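Health Sciences Library
Collections and Access Group – Minutes
23 Oct 2025

Chair: Treasa Carroll

1. Minutes of the September meeting
Approved with one correction. Under item 3, "renewal" should read "trial."

2. Interlibrary loan
Staff filled 241 article requests in September. The delays reported by the nursing faculty were traced to requests sitting in the old email inbox, which is still linked from the course pages. The link will be replaced and the inbox set to forward. Book requests from the Weltside campus still go by courier and still take too long. Treasa will ask for a second weekly pickup.

3. Mok database trial
The trial ends next month. Feedback so far is mixed. Dietetics students like the search filters, but several could not get in from off campus. The vendor says the proxy settings are correct on its side. Systems staff will test again from a home connection before anyone decides on a subscription. The group agreed not to ask for an extension unless the access problem is fixed.

4. Citation software
Support for Jaklow ends with the current license. There are 40 active accounts left, mostly graduate students partway through a thesis. The group discussed moving everyone at once and decided against it – students who are writing up can stay on the old version until the license runs out. Export instructions will go on the guide first. An email will follow.

5. Print journals
Shelving on the lower level is full. The group agreed to withdraw print runs held online with permanent access. Titles with color plates will be checked by hand before they go. The clinical nutrition run stays until faculty have replied.

6. Study room booking
Room 555 is showing as available during class visits. The calendar has been corrected. Bookings already made for those hours will be moved to Room 4 and the students told.

7. Other business
Grillora will cater the resident orientation lunch. Dietary requests go to the front desk.
No date was set for the next guide review.

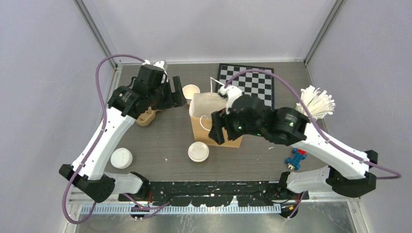 Agenda items for the next meeting should be sent to Treasa Carroll. The meeting adjourned at noon.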